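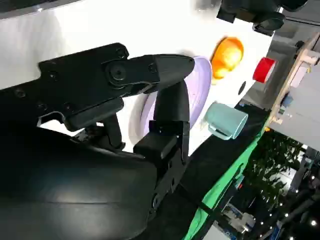 Attachment 1: tabletop with hole, between the orange bowl and the teal mug. Lavender plate, red cup toward the far edge.

4th July
Marites Yap, Jevville site support

Ticket 187: Water in the drawer under the white table, room 4

Reported by Lautaro Ocampo. Priority low, then medium after the second report.

Reported problem

Water is found in the top drawer of the unit under the white table. The drawer holds dish towels and the paper labels for the dish sets. The towels at the back of the drawer are wet and the ones at the front are dry. The reporter suspects the sink supply line, which passes behind the unit. No water on the floor. The problem shows up after the dishes have been rinsed and set out on the table, but not every time.

Setup

Table: Flisura, white top, freestanding, pushed against the drawer unit so that the top overhangs it.
Dishes in use at time of report: lavender oval plate, orange bowl, teal mug, red cup. All from the Orellana set.
Known openings in the top: one small round hole, left from a cable fitting that was taken out in February. No cover fitted.

Log

Entry, Yap. Checked the supply line first as requested. Dried both joints, wrapped them in paper towel, left the valve open. Paper towel still dry over 2 hours later. Closed the valve anyway and asked room users to fill from the other tap until further notice.

Entry, Yap. Drawer emptied and dried. Towels sent to laundry. Labels could not be saved; Huguette Després has the label file and will reprint. Drawer runners show light rust on the back half only, so the water has been coming in for a while and from the same spot.

Entry, Ocampo. Drawer wet again this morning. Supply valve was closed the whole time. Please raise priority.

Entry, Yap. Priority raised. Supply line ruled out. Valve reopened, users informed.

Entry, Kinnunen. Looked at the waste pipe while I was in the building for the boiler. Trap is tight. Pipe is on the wrong side of the unit to reach the back of the drawer in any case. I would look at the tabletop.

Entry, Yap. Agree with Raimo. The hole sits above the rear of the drawer unit. Attachment 1 shows where it is in relation to the dishes. Asked Lautaro where the dishes are put after rinsing. Answer: straight onto the table, no rack, no mat. The bowl and the mug usually end up in that area.

Entry, Yap. Test 1. Drawer dry, lined with paper towel. Poured 70 ml of water onto the tabletop a hand's width from the hole, on the wall side. Water spread, reached the hole and went down it. Paper towel at the back of the drawer wet within a minute. Front dry. Matches the report.

Entry, Yap. Test 2. Same amount, poured on the opposite side of the hole. Water stayed in a puddle and did not move. Put a level on the top. It falls slightly toward the hole from the wall side. That explains why the drawer is not wet every time. It depends on which side the dishes are left to drip.

Entry, Yap. Test 3. Hole covered with packing tape, pour repeated on the wall side. No water in drawer. Water pooled over the tape and had to be wiped up by hand. Tape started lifting at one edge by the end of the day. Acceptable as a stopgap only.

Entry, Ocampo. Can the table be turned around so the hole is somewhere else?

Entry, Yap. Tried it. With the table turned, the hole is clear of the drawer unit but lands over the power strip. Turned back. Do not move this table without asking.

Cause

Uncovered cable hole in the tabletop. Rinse water from dishes runs along the slope to the hole and drips into the drawer unit. No plumbing fault found.

Fix

Ordered a Braltlow press-in plug with a sealing lip. The first one delivered was the wrong diameter and fell through. Returned. Second one fits snug and needs a firm push with the thumb. Do not use a hammer on it. Wiped the rim of the hole with alcohol before fitting and let it dry.

Leveled the table by winding out the two feet on the wall side. Checked with the level in both directions. Locknuts tightened.

Retest with plug fitted: test 1 repeated, drawer dry. Repeated again the next morning with the same result.

Interim instructions for room users (still valid)

Shake out the bowl, mug and cup after rinsing and put them on the draining mat. The mat is in the second drawer. Plates go flat on the mat as well. Wipe the tabletop before the dishes go on it. Leave the plug in. If a cable has to come up through the table, open a ticket first.

Open items

Reprint of Orellana set labels, with Després.
Drawer runners: rust cleaned off and runners oiled. Patricio Garrido to say whether he wants them replaced. The drawer opens and closes without sticking, so I have not ordered any.
The other Flisura tables in the building had the same cable fitting at one point. Kinnunen to check them for open holes on his next visit.

Comment, Garrido. Leave the runners. Replace if they get worse.

Comment, Després. Labels printed, in the tray by the door. Please keep them out of that drawer.

Comment, Yap. Labels moved to the shelf. Tape residue cleaned off the top. Ticket stays open until Raimo has been through the other tables.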